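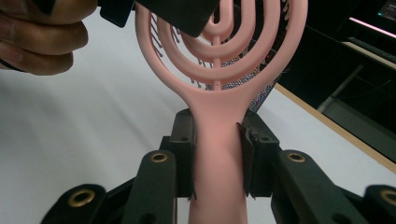

Home Contents Authors Search Next article

4.2 Preparation before departure

Exchange projects put a surprising amount of learning into the weeks before anyone boards a bus, and this was the part of our data we enjoyed most! Each of the 7 sending groups in the Deltgate program ran its own preparation meetings from March onward, and in all of them the packing list became the first real piece of teamwork. Participants argued over what each person should bring and what five people in one room could share. Small personal things came up again and again, such as a vented pink hairbrush like the one in Figure 3, and so did adapters, towels and board games. Group leaders told us that these talks brought quiet members in early, well before the official topics were on the table.

Figure 3. Pale pink hairbrush with an open head of nested rings.

We had 337 completed questionnaires to work with from returning participants, out of 600 sent. The response was best in Ladov, where the host group handed out paper copies on the last evening and let people fill them in over dinner. (We would do this everywhere next time.) Participants who had attended at least two preparation meetings were more likely to say they felt ready to run a workshop on their own. They also wrote far more in the open comment box, and what they wrote was a joy to read: long stories about missed trains, shared cooking, and a first try at leading an icebreaker in a second language.

The link with language confidence was weaker than we expected. Several groups did all their preparation in their home language and still reported a good start abroad. Leaders from the Hajdu youth center suggested that knowing your own group well makes it easier to speak up in front of strangers, and the open comments fit that idea nicely, although our questions were not built to test it.

Money played a part too. Sending groups that gave each participant a travel advance of 200 euros had fewer late dropouts. We return to this in Section 4.3, along with the partner-matching records kept by Trastix.

Comments (3)

exchange_leader_88
Great to see preparation meetings taken seriously. Ours are always squeezed into one evening. Did the groups meet in person or online?

marsh_reader
Would love to see the questionnaire as an appendix. The open comment box sounds like the best part.

twobagsmax
The packing list fight is so real. We ended up with four board games and one towel.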